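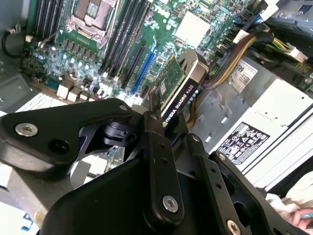
*Desktop tower, open, green motherboard.*

February, 5:40 a.m.

Breaker for the kitchen circuit tripped again overnight. Third time this month. The clock on the stove was blinking when I came down, and from the elapsed time it showed, the outage was at 3:15. Reset it once. It held. Left the water heater off and started a proper load list, which I have been putting off since the fall.

The supply at Komia is small. Uvance sold us the low service tier when we moved in, and the letter is still in the folder: a steady draw above the limit is tolerated for a short period, then the main cuts out. The main has not cut out. It is always the kitchen breaker, so the problem is local and I should stop blaming the utility.

Method for today: one appliance at a time through the plug meter, everything else on that circuit unplugged, reading taken after the first minute. I did the kitchen first, then the back hall, then the study.

- Space heater, low: 1000 watts
- Space heater, high: 2000 watts
- Drumier coffee maker, heating: 800 watts
- Drumier coffee maker, hot plate only: too small to matter
- Refrigerator: low when running, with a short spike at start
- Toaster: not measured, the plug will not fit the meter with the cover on

The heater readings match the label exactly, which makes me suspect the meter rounds. I repeated the low setting at the other outlet by the door and got the same number. Good enough for this purpose.

So the heater on high is already most of what that circuit should carry. Add the coffee maker and we are well over. But the coffee maker was not on at 3:15, and neither was anyone awake. The heater has a thermostat. The refrigerator has its own cycle. If both came on together with the heater on high, the start spike might be enough on a breaker that is already warm. That is a guess. I wrote it down as a guess in the house log too, so that I do not read it in a year and take it for a finding.

9:10 a.m.

Walked the circuit. The kitchen breaker also feeds the back hall, including the outlet behind the boot rack. I did not know that. The panel label says "KITCH" and nothing else, in handwriting that is older than we are. Relabeled it "kitchen + back hall." Two other labels were plainly wrong: the one marked "porch" feeds the cellar light, and the one marked "cellar" feeds nothing I can find. I switched that one off and went through every room. All lamps stayed on. Left it off with a strip of tape across it.

There is some play in the outlet nearest the sink. The plug drops slightly under its own weight. A loose contact will heat, and heat is the other way to get a trip at a load that ought to be fine. Replaced it with the spare from the drawer, power off at the main. The old one was not scorched, but the spring contacts were spread. Kept it in a jar with the date of purchase of the new one, which I do have for once.

11:30 a.m.
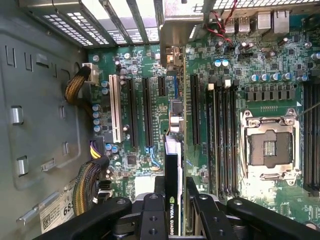
*NVIDIA Quadro card in the workstation tower.*

Study circuit is separate, and lightly used. Desk lamp, radio, printer, computer. I had assumed the computer was the large load in the house and it is not close. The printer pulls more than I expected while warming up, then almost nothing. The study could take the heater on low without any trouble, and the room is cold enough to justify it.

Wrote to the electrician at Wanyama about a dedicated line for the kitchen heater. No reply yet. The last quote from them was for the porch, and they took three weeks to send it, so I am planning as if the answer will come in March.

Lunch on the gas ring. Soup from yesterday, bread, the end of the hard cheese.

2:20 p.m.

Ran the combination test. Heater on low, refrigerator running, coffee maker on. Stood at the panel with the cover open and a hand near the breaker. No trip through a full brew. Breaker slightly warm. Then heater on high with the refrigerator alone, for one hour. No trip. Breaker noticeably warmer – still comfortable to touch, but I would not call it cool.

I did not run high plus coffee maker. The arithmetic is clear and I do not need to wear the breaker out to confirm it.

New rules, posted on the pantry door:

1. Kitchen heater stays on low.
2. Off completely before the coffee maker goes on.
3. High setting in the study only, and only with someone in the room.
4. Nothing plugged in behind the boot rack.

Rule 4 is going to be argued with. The boot dryer has lived there for two winters.

6:45 p.m.

Colder tonight, and the wind has gone around to the north side. Kitchen is a few degrees below where I would like it with the heater on low. Hung the wool blanket over the door to the back hall and it helped more than expected. The gap at the threshold is the real leak. I can feel it with a wet finger from a foot away. Brush strip goes on the list for town, along with a fresh roll of tape and a second plug meter if the hardware store has one.

Breaker checked at 6:30: cool. Will check again before bed and write the reading on the card by the panel.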